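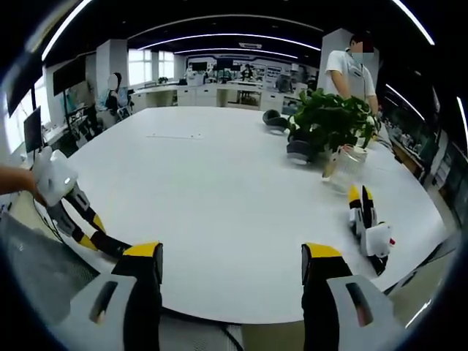
When should a take be thrown out? When a fingertip is closed on anything the task sheet does not list, even if the rest of the run is clean.

I wrote that into the Vovcombe handling rules on Tuesday. The old wording said "unintended contact," and the Matville group read it one way and we read it another. Also settled: fingers opened fully before each start, 5 seconds of stillness at both ends, tips wiped every 45 minutes. Longo wants the stillness cut to 2. I left it at 5 -- the Nillska trimming script fails on short ends.

Contact with a large white surface is still a gap in the rules. A light press with both fingers should be allowed if the sheet names the surface. Draft clause goes in tomorrow.
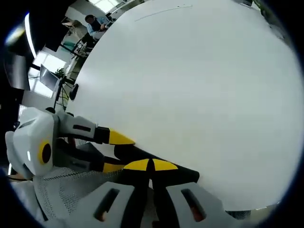
Left open

Numbering of rejected takes. The log stands at 188 and the rejects share the same series.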